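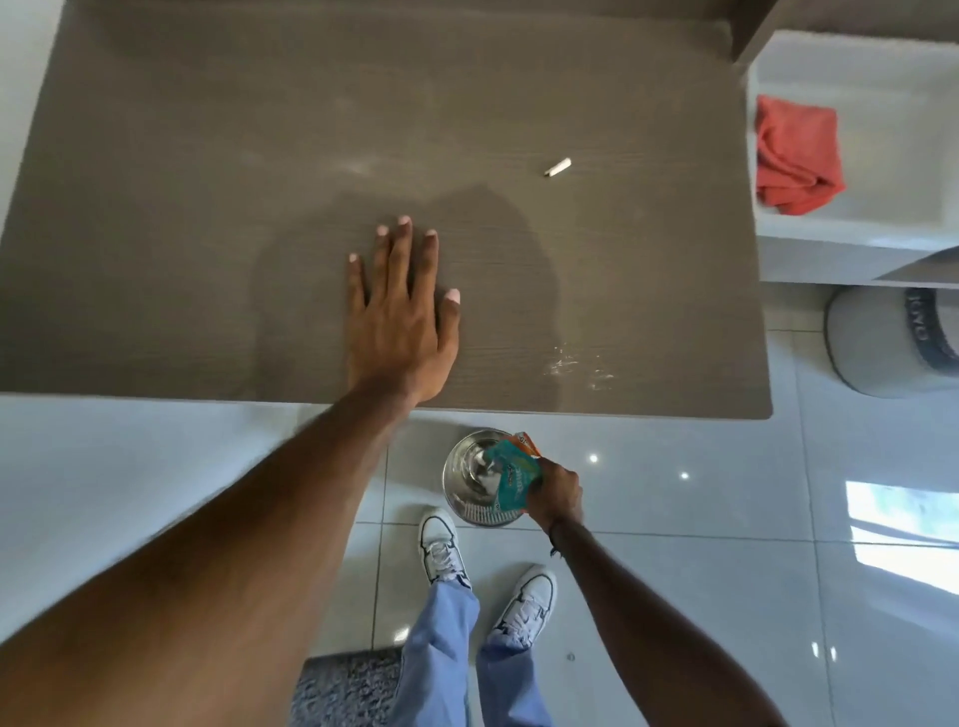 Wiping a table is the first household job most of us were ever given, and the last one anybody checked. So this talk starts at table height and stays there for 20 minutes. Leave the slide up while people sit down. Somebody will start working out what they'd do first, and they'll probably go for the big surface in the middle, which is fair, it's the biggest thing up there. Let them. Then point at the near right corner, where the white powdery stuff is. Ask whether it was spilled there or somebody already had a go at it with a cloth. I can't tell from looking. That's my whole opening, and if it falls flat, go straight to the flour story.

Flour story (keep it short, Fredy has heard it twice)
My kitchen, December, baking with my aunt Ruth Flores, who measures flour by looking disappointed at it. I wiped up with a wet cloth. Flour plus water is paste. I wiped the paste, it dried, and we ate Christmas dinner at a table that felt like a cat's tongue. Pause for the people who have done this with grout powder. There's always one.
Point to make: powder comes off dry first. Hand brush, or the edge of a stiff card, into a palm or a dustpan. Then the damp cloth.
If asked about vacuums: yes, fine, soft brush attachment. Don't let it turn into a vacuum discussion. The Flevdale evening turned into a vacuum discussion and we never got to edges.

Part one: clear it
Say "clear it" and wait for the nods. Then say that most of us wipe around things. The mug stays, the mail stays, and the cloth makes a nice detour. You end up with a clean table that has the outline of a mug on it.
Go back to the slide and find the little white stick-shaped thing lying at an angle on the tabletop. Small enough to wipe around, small enough to sweep onto the floor by accident. Pick it up. Put it somewhere that isn't a table. (Don't take guesses as to what it is. At the rehearsal we took guesses and lost four minutes to Alcides.)

Part two: feel it
Flat hand, fingers spread, same as the hand on the slide. Slow pass away from you. Have the room do it on whatever's in front of them, even if it's only their knees.
Crumbs you can see. Sugar, dried juice and the last person's polish you mostly find by touch. Wood grain is very good at keeping secrets, and a gray-brown grain like this one is excellent. I have owned a table that color. I believed it was clean for seven years.
Joke about the seven years is optional. Giuliana says it makes us sound unqualified.

Part three: wipe it
Cloth folded in four. You get eight clean faces if you turn and refold it, and I've never met anybody who uses more than two. Show with the green cloth from the bag. NOT the microfiber from the hotel bathroom, we had a letter.
Straight passes, with the grain where there is one. Overlap a little. Circles feel energetic and mostly give the dirt a tour.
Wring the cloth until it stops dripping, then wring it again while complaining.
Back to the slide for wipe marks, a few faint whitish ones toward the upper middle. Everybody has these at home. Usual suspects: too much spray, a cloth that still has last week's soap in it, or hard water left to dry by itself. Then the dark patch across the center. Could be damp, could be shade. Ask for a show of hands and don't announce a winner. At home you'd crouch and look along the surface toward the window, or just touch it. Do the crouch. My knees will do the sound effects.

Part four: dry it
The step everybody skips, me included when I'm alone. Second cloth, dry, one pass. Takes less time than explaining it.
Where does the dry cloth live? If the answer is "under the sink behind the bucket," you don't have a dry cloth, you have a rumor of one. There's a coral-red towel folded on the open shelf beside the table on the slide. I'm not claiming it's for tables. I'm saying that's arm's reach, and arm's reach is what gets a cloth used.

Part five: edges and floor
Hang a hand over the near edge and wipe the lip. Then the underside, as far as your fingertips go. Children know about the underside.
Corners last, wiping in toward the middle so you don't push everything over the side. If you have glossy floor tiles, like those, the floor will tell you by evening what went over. Shiny tile shows the window, the ceiling lights and your failures. Check any seat with fabric on it too. That gray pouf looks innocent, and upholstery holds crumbs like a grudge.

Sprays (only if there's time, there won't be)
Spray the cloth, leave the table alone. Don't name a favorite product. Last time I did, a man from Fitard followed me to the parking lot with a sample.
Vinegar question: on sealed wood-look tops I'd test a hidden spot first. On marble, no. On anything inherited, ask the relative most likely to shout.

Questions I keep getting
How often? After you eat. I know.
Is a sponge all right? Smell it and then ask me again.
What about a tablecloth? A tablecloth is a decision to find out later. Move on quickly, Nelly Chambi in the front row sells tablecloths.
Does this work on glass? Same order, fussier drying.

Housekeeping for me
Talk is April 14, 2021, upstairs room at Arruda, doors at seven. Handouts: 21 printed, and 12 people signed up, so stop giving them out as coasters.
Bring: green cloth, gray cloth, hand brush, small bag of flour (double-bagged, see the car), spare clicker battery.
Fredy Marulanda does the introduction. He has promised to leave out the word "guru."
Vurnau want their table back wiped. Giuliana Condori will be checking, with her palm.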